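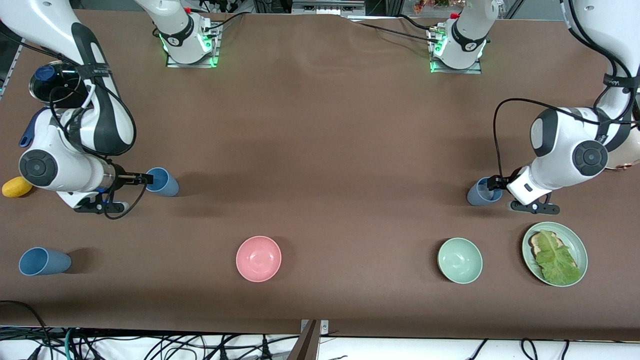 A stopped robot is not always a safe robot

In July a two-armed machine at the Lestdale workshop closed its left gripper on a technician's thumb. The machine had been stopped. The status page said it was stopped, and the technician had read the status page before she reached in. She was bruised and went home early. The report called it operator error and recommended refresher training.

I think the report got it wrong, and I think the same mistake is built into a lot of small automation shops, mine included.

The job was table clearing. The two arms pick up cups, bowls and plates and put them where they belong, and people set the table again between runs. The setting up is the part that matters. It takes longer than the run, and it is done by hand, within reach of both grippers. At Lestdale each table was reset 30 times in a shift, so the technician's hands were near the grippers far more often than anyone's hands are near a welding robot behind a fence.

The controller software they use, from Jadoon, has a pause and a stop. Pause holds the arms in position. Stop also holds the arms in position, and then throws away the current motion plan. Neither one removes power from the grippers. If a gripper was told to close on a cup and the cup slipped, the gripper goes on trying to close. From the outside it looks still. Put something between the fingers and shift it a little, and the fingers follow.

A cup had slipped in the left gripper. The technician went to straighten it, and her thumb took its place.

The manual does cover this. Amna Niazi, who runs maintenance there, showed me the page. It is in the section on grip force, well away from the section on stopping the machine, and it says that operators "should confirm the gripper state." It does not say how. On the screen the gripper state is a number between 0 and 70, and you have to open a second menu to see it.

So I don't accept operator error. She did what the word on the screen told her she could do. If a button says Stop, a person is entitled to believe that the thing has stopped.

The usual answer is that these are light arms and the force is low. That is true, and it is why the injury was a bruise. But low force is also why there was no fence and no light curtain, and why the lockout step that would be routine on a bigger machine had been dropped. Every one of those choices leaned on the same argument. A cup is a forgiving thing to squeeze. The next job might involve a glass or a knife.

There is a cable problem too, which the report did not mention. On a lot of these benches the cables loop down the arms and across the work surface. Niazi told me that a connector on their bench had come half out twice before the accident, and that both times the arm froze and then picked up again when the plug was pushed home. Nothing was logged. A machine that can start again because someone nudged a plug should be treated as live for as long as it has power.

What I would ask for is modest. A hardware switch that cuts the grippers, placed where the person resetting the table can reach it. A lamp that shows gripper power and nothing else – the lights on the arm bases tell you the arms are powered, and people read far too much into them. Cables clamped along their full length.

Lestdale fitted a switch last winter. It took 2 people one afternoon, and resetting the table is slower by a few seconds. Fullalik, which supplied the bench, now offers the same switch as an extra. I would make it standard and charge for it.

The refresher training went ahead as well. The technician attended, and was told to check the gripper state.

April 2018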